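Altard Hand Unit

The Altard hand unit is a hand-held gripper used in pairs to record household chores for robot training. It has two fingers on a pivoting black frame, each tipped with a ridged blue pad, and is worked by a person who would, in most cases, have finished the chore sooner without it. The unit is best known among its users for the amount of looking after it needs, a subject on which the original manual was brief.

Setup

A working set consists of 2 units, one for each hand. Before a session the operator closes and opens each unit several times, checks that the fingers meet squarely, and repeats the check with a scrap of cloth between the pads. Cloth is the usual test material, being thin, floppy and uncooperative. A unit that can lift a single glove off a tabletop without taking the rest of the laundry along is considered ready.

The left and right units are set up separately and then compared. The Vakside handbook, which most users follow, gives this step 27 lines and the rest of the machine a single page. 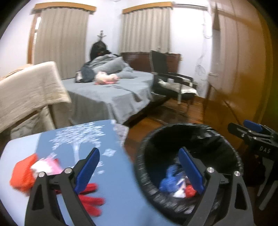

Sessions are normally held in ordinary furnished rooms, where the typical job is sorting or clearing small soft items. Lint is the main enemy. It gathers in the ridges of the pads and slowly turns a good grip into a polite suggestion. The handbook calls for brushing the pads after each session and wiping them with a damp cloth - never with solvent, which leaves them shiny and useless.

Pivot pins

The fingers turn on round metal pins set into the frame. A pin that works outward lets its finger sag, and the operator tends to correct for this by twisting the wrist, often for weeks, before suspecting the hardware. Pins are pressed back with a small hand vise. Early users preferred a hammer, and early frames were replaced often.

Pad replacement

Pads are changed when the ridges no longer catch a fingernail. Both pads on a unit are replaced together, as a new pad facing a worn one pulls fabric to one side. In the Mkhize workshop log, kept over 462 sessions, uneven pads account for almost every complaint first entered as "operator error."

Boltness, a later maintenance kit, combines the brush, vise and spare pins in one case. The case latch has its own repair procedure.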